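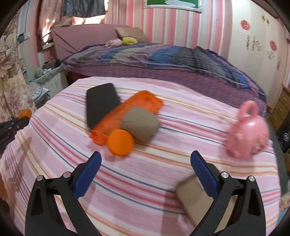 ## "Buy the boring bits first": talking kit budgets with the person who signs them off

I'd been told to bring a coat. The Clonomberg office is on the top floor of an old print works and the heating is, let's say, a work in progress, so I did most of this interview with both hands round a mug. The woman across the desk runs equipment planning for Helmy, the firm's household tidying project, and she'd asked me to leave her name out because suppliers ring her quite enough already.

I wanted to know how you plan a budget for robots when half of what you need doesn't have a price on it yet. She laughed and turned her screen round to show me a spreadsheet with a lot of orange cells.

"Orange means I guessed," she said. "It used to be nearly all orange. Last December it was orange from top to bottom!"

The plan covers 600 hours of hand-held recording in ordinary homes, people picking things up and putting them down with a gripper in each hand. Robot arms come later, in a different tab, and she's in no hurry to open it. "Everyone wants to talk about arms. Arms are lovely. But if I buy them now they'll sit in a crate until spring, and the warranty starts the day they land."

So the first money went on grippers. They got quotes from Itach and from Stamine, and I'd assumed the cheaper one won. It didn't. Stamine came in lower per pair, but the spare fingers had to be ordered as a full assembly, and she'd been caught like that before with a different supplier. Itach wanted £357 a pair and would sell her any part on its own, down to the screws. She ordered 19 pairs.

"I did ask for a discount at twenty," she told me, "and they said no, so I bought one fewer out of spite." (I think she was joking. She didn't smile much.)

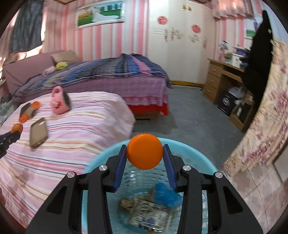
Her consumables line is the one she defends hardest in meetings. Finance see it as fluff, she says, something you can trim at the end of the quarter, and every year she has to explain it again from scratch. "Look at any session. You've got a shiny orange ball between the blue pads, right over a plastic basket, and the whole job at that moment rests on the pads. The black bit behind them could be the best engineering in the country. If the pad's gone smooth, I'm paying somebody to chase a ball round a bedroom." She budgets £70 per pair for replacement pads and keeps a box of them under her own desk, where she can see who's taking them.

I asked what else she'd got wrong the first time round, and she was very happy to tell me. Carry cases, for one. She'd left them out entirely and people were going to appointments with grippers wrapped in towels. Chargers, too – she'd bought one per kit, and then discovered how often a charger stays behind in somebody's kitchen. Travel was too low. Storage for the recordings was far too low, and that one still makes her wince.

What she hadn't expected to save on was props. The early plan had a whole section for household objects, bought new and posted out in matching sets. "We scrapped it. People have homes full of stuff! Toys, phone cases, cushions. Why would I buy a cushion?" There's still a small sum in there for odds and ends, mainly so that she doesn't have to fill in a form for every bag of sponges.

We talked for a while about renting, which I'd half expected her to recommend. She's not against it for cameras and lighting, but she won't do it for anything that gets gripped, dropped or sat on. Her rule is that if she'd be nervous watching someone use it, she should own it.

And the arms? She has two makers in mind and wouldn't tell me either of them, although she did let slip that she wants the fingers on the arm to match the hand-held ones exactly, same pads and all, so there's only one lot of spares to stock. That cell is still orange. She's hoping to have a proper quote in it before the next planning round, and she's already moved some of the travel money over in case it comes back higher than she'd like.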